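Learning to bake bread in a kitchen that runs cold

I moved into this apartment in February, and the first loaf I made in it came out like a doorstop. I had been baking the same plain white sourdough for years in my old place, which sat on top of a laundromat and was warm all the time whether I liked it or not. I never thought about temperature. I mixed the dough after dinner, went to bed, and shaped it before work. Easy!

The new kitchen faces north and has a window that doesn't quite shut. I did everything the way I always did, cut the loaf open and got a tight gray band along the bottom with a few big tunnels up top. So I made another one, same thing. I blamed the flour (I'd switched to a bag of Arnent because the store by me doesn't carry my old one), then I blamed the oven, then I blamed the starter, which I had carried across town on my lap in a jar like a sick cat.

It was the cold. My dough was simply not done rising when I was putting it in the oven. I had been going by the clock for so long that I'd forgotten how to look at the thing. My old overnight rise was nine hours or so, and in this kitchen the same dough wanted 13. Thirteen hours! I stood there at 9 in the morning poking it in my robe and it finally had that wobble, and the bubbles along the sides, and it came away from the bowl in one soft piece.

Now, I can't always give a dough that long, so I've been trying out ways to warm it up a bit. The oven with just the light on works great, but you have to remember it's in there. I put a sticky note on the knob after I preheated the oven with a bowl of dough inside (the dish towel on top did not survive either). A cooler with a jar of hot water next to the bowl is my favorite so far. I refill the jar once, before bed, and shut the lid, and it stays cozy most of the night.

I also bought a proofing mat, the small Coltov one, and I'm on the fence. It does get warm, but only underneath, so the bottom of the dough gets ahead of the top and you have to keep folding it to even things out. I put a rack between the mat and the bowl and that helped. I'd probably borrow one before buying one.

The other thing I changed was the water. I used to run it straight from the tap. Here the tap water in winter is so cold it hurts your hands, and by the time you've mixed it into flour that's been sitting on a cold shelf, you've got dough that takes half the evening just to wake up. So now I warm the water until it feels like a baby's bath, and I let the flour sit out for a while too. That made more difference than the mat did, and it's free.

Folding I kept the same. I do a fold every 30 minutes for the first 2 hours and then leave it alone. If the dough feels slack I might do one more. A friend of mine who spent a year in Bragança told me the bakery on her street did none of this, they just made an enormous batch and the dough kept itself warm. I believe it. A single loaf's worth of dough in a steel bowl loses heat so fast. I've gone over to making two loaves at once for that reason, and giving one away or slicing it for the freezer.

My starter is happier now as well. I keep it on top of the fridge and feed it 5 parts flour to 5 parts water and 1 part old starter when I'm going to bake the next day. It used to double before lunch, and now it takes till mid-afternoon. I've stopped fretting about it. I mark the jar with a rubber band and get on with my day.

Next on my list is a rye, the dark Trirkholm kind with seeds in it, which I've never gotten right in any kitchen, warm or cold.
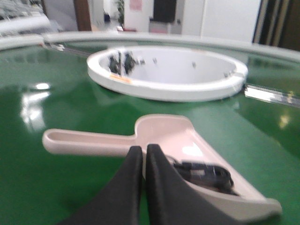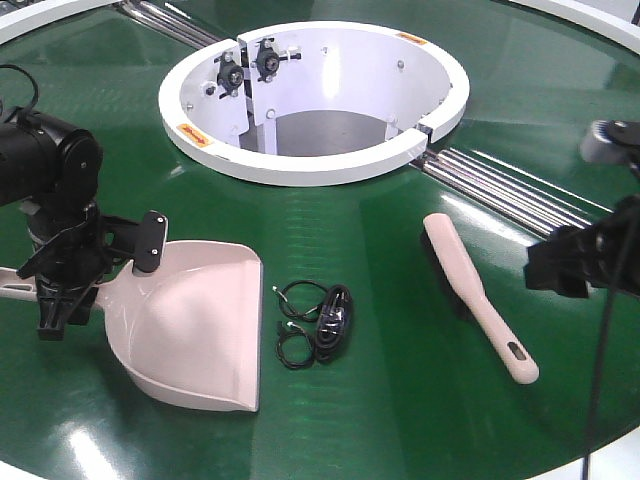

Glossy green in all three.
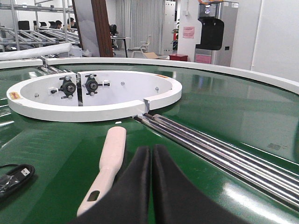

Can I just let the dough rise in the fridge the whole time and skip all of this?

It will rise so slowly in there that you could be waiting for days, and the loaf may still come out dense. I'd let it do most of its rising on the counter or in the cooler, shape it, and then put it in the fridge overnight. Bake it straight from the fridge in the morning, it scores much more cleanly when it's cold.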